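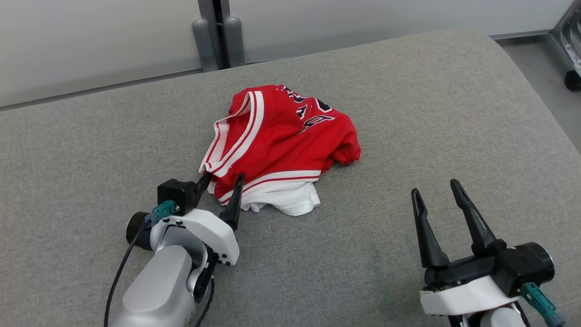 Red jersey on the gray cushion, left gripper at the collar trim.

Snagged cable during laundry folding

Fault: the left arm stopped mid-reach with an overcurrent alarm. The wrist cable had caught under the cushion edge and pulled tight.

1. Press the stop button. Do not pull the garment out of the fingers.
2. Cut power and wait 2 minutes.
3. Free the cable by hand. Check the connector for bent pins.
4. Reroute with 200 mm of slack at the wrist and 4 clips along the link.
5. Restart at low speed, no garment.

Replace any cable with a nicked jacket. Tape is not a repair.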